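Speaker notes – Buying less for small children

Slide 1. Title
Wait for people to sit down. Say thanks to the Plurudville library for the room. Mention that the handout is by the door and that questions come at the end.

Slide 2. Where I'm coming from
I ran the toy shelf at a secondhand store called Landell before I started giving this talk. Most of what I know comes from what people dropped off. A lot of it still had the tags on. Parents would tell me the child played with it for one afternoon, or never.

Slide 3. The receipt exercise
Ask everyone to think of the last toy they bought and what it cost. Pause. Then give my own number: one year I added up every toy receipt in our house and got $696. I could name 4 things on that list that were still in use by spring. Don't rush this part. People like to talk here, and it's fine to let them.

Slide 4. Rotation
Keep one batch out and put the rest away where the child can't see it. Swap after a couple of weeks. A mixed tray is fine for the batch that stays out – sorting by type mostly helps the adult. If a toy comes back out and gets ignored 2 times in a row, it can leave the house.

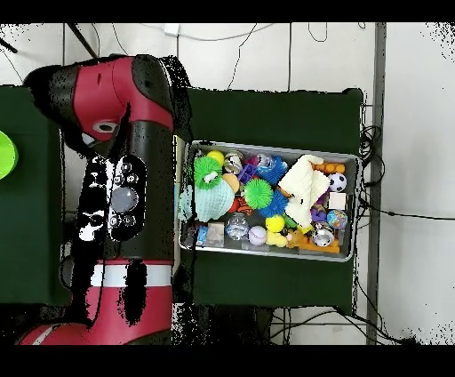 Plurudville – Sunday, December 19, 2021

Slide 5. The holidays
This is the slide most people came for, so slow down. With the holidays this close, the gifts are already wrapped at a lot of houses. I'm not going to tell anyone to return them. What you can do is open a few on the day and hold some back until February or March. Young children rarely keep track.

Grandparents: ask early, and ask for something specific. "A pass to the pool in July" works better than "please, no more toys." Read the sample message from the handout out loud.

Slide 6. Borrowing
Explain how the Pladari toy exchange works. You bring in a bag, you take home a bag, and no money changes hands. It's open to anyone in the county. Batteries need to be out before drop-off – they ask me to repeat this every time.

Slide 7. What to keep
Blocks, things with wheels, dress-up clothes, anything that can be used more than one way. Skip the list if we're past 60 minutes and go straight to questions.

Questions
Someone will ask about screens. Say that's a separate talk. Collect the sign-up sheet and stack the chairs.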